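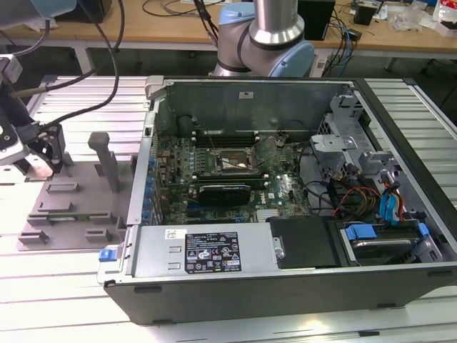
Nenudgate Robotics Group, Disassembly Cell

Desktop teardown set: README and fault note

Revision 2024-01-30. Maintained by Gunnel Bråten. Read the fault section before training on anything that touches the processor.

Contents

1,357 episodes of memory and processor handling on open desktop towers. Each episode has one fixed view, the wrist views, joint states and finger force. Episodes are stored whole, including the ones that were stopped. 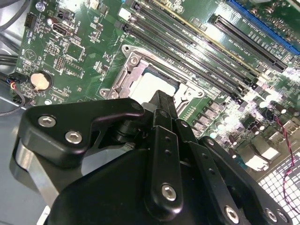 Known fault: late force stop

In 457 episodes the force stop on the fingers triggered later than it should have. The threshold was set correctly. The force readings reached the controller behind the joint states, so the arm kept closing on a part after contact. The delay grew the longer a session ran and went away after a restart.

Ronaldo Dalisay found it when a pick from the fixture pocket pushed down on the chip hard enough to trip the arm's own protective stop. The processor was scrapped. Checking back through the logs, we found 18 episodes with finger force over the cell limit. No one was hurt. The cell rule is hands out of reach while the arm is enabled, and it was being followed. 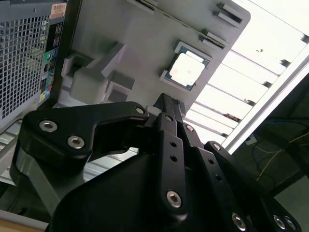
The bridge between the gripper and the controller now stamps each reading at the source and stops the arm if a reading is stale. Two related items are still open:

Placing into the socket is limited to half speed until the March review.
The release script (grulport) does not yet refuse to start on a stale bridge. Check the status line by hand.

Using the affected episodes

The field late_stop is true for all 457. Force values in them are good, but their timestamps are not. Do not use them to learn contact timing. The 18 over-limit episodes also carry over_force and are left out of the default split.

Changes

v2: added late_stop and over_force, rebuilt splits.
v1: first release.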